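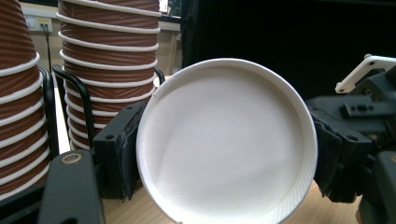 Minutes taken by Adwoa Ansah for the gripper good practice group

Present: Bernice Wumbei (chair), Adwoa Ansah, Nkrumah Ofori, Cheuk-hei Chang
Apologies: Akua Issahaku
Started 2:20 p.m.

1. Last meeting
Approved. Nkrumah's spelling of Dritent now fixed throughout.

2. Paper cup rules, draft two
Bernice was delighted with how much everyone sent in – the draft has doubled in length and she says it reads better for it! Points agreed:
Grip a cup from both sides with the fingers level. Close slowly and stop once it holds. A crushed cup goes in the bin and the attempt stays in the log, marked as failed.
One cup off the stack at a time. If two come away together, put both back and start that attempt over.
Free hand stays clear of the finger linkages while they are moving. Cheuk-hei wanted this moved to the top of the page, and all agreed.

3. Finger pads
Long and very lively talk on this one. Nkrumah would like pads looked at before every session and again after 200 grips. Fraying at the lower edge is the first thing to check, then creases across the face. Bernice asked whether a creased pad has to be changed or only noted. Left as "note it, change it if the cup slips" until Akua can weigh in. Pads are changed in pairs, never singly.

4. Session length
Up to 20 minutes per operator, then swap. Cheuk-hei tried this at Addo in December and loved it – wrists felt much better by the afternoon.

5. Log sheet
The Dollus sheet has 16 boxes and people skip the last few. Adwoa to cut it down and move pad condition next to operator initials.

Actions
Nkrumah: pad wording to Akua.
Cheuk-hei: reorder page one.
Adwoa: new log sheet.

Closed 3:35 p.m.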